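Robot-Assisted Teardown at the Zirkisgate Workshop: Staff FAQ
Maintained by Razia Jadoon, process engineering. Revised May 30, 2020.

What does the cell do?
It handles parts of the board-level work on retired desktop computers: approaching the motherboard, gripping small modules and placing them in holders. A technician still receives each unit, opens the side panel and sets the case on the table.

Which tasks stay manual?
Cable release, fan and cooler removal, anything with a damaged latch, and final inspection. Processor sockets are manual until the October review. The arm may be positioned near a socket for wrist camera checks, but it does not operate the lever.

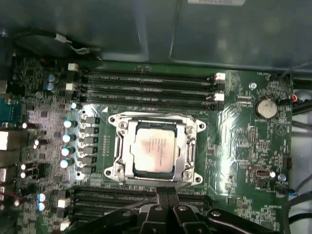 Technicians also clean off old thermal paste by hand. Use the wipes from the Kazmi cabinet and log the unit before passing it on. A processor with residue on it does not go into the resale tray.

Will the cell reduce headcount?
No positions have been removed. Four technicians moved from full-time teardown to a split schedule of cell supervision and testing. Pay grades were not changed by the move. Questions about grading go to Shazia Kakakhel.

Do I need to know how to program?
No. Operators start, pause and recover jobs from the Galler panel. Recovery training takes 12 hours and is paid. Changes to motion paths are made by Talha Butt only.

How is a case positioned?
Orientation is set by the job sheet, and the sheet is specific to the chassis model. Do not rotate a case to make it easier to reach - the taught positions will no longer match.

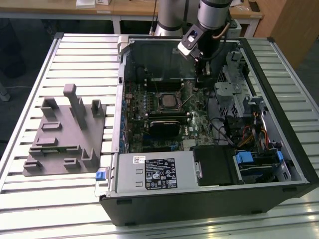 Fixtures are issued per job and printed in-house. Check each one for cracks before the shift and confirm that it sits flat on the extrusions. The gray plate with the slotted holders goes to the left of the computer, and its posts must be clear of tools. Report a worn slot to Fahad Rajput and take a spare from the rack.

How is my work measured now?
By completed job sheets, not by units per hour. The Multetti log records stops and their causes under a cell ID with no operator name. Of 937 stops logged in the trial period, 200 were cable snags, and the cable release step was rewritten as a result.

Can I refuse to restart after a stop?
Yes. Any operator can hold the cell and call the shift lead. A hold needs a short note in the log - cause unknown is an acceptable entry.

Who do I contact about training dates?
Rafia Sial, at the shift desk.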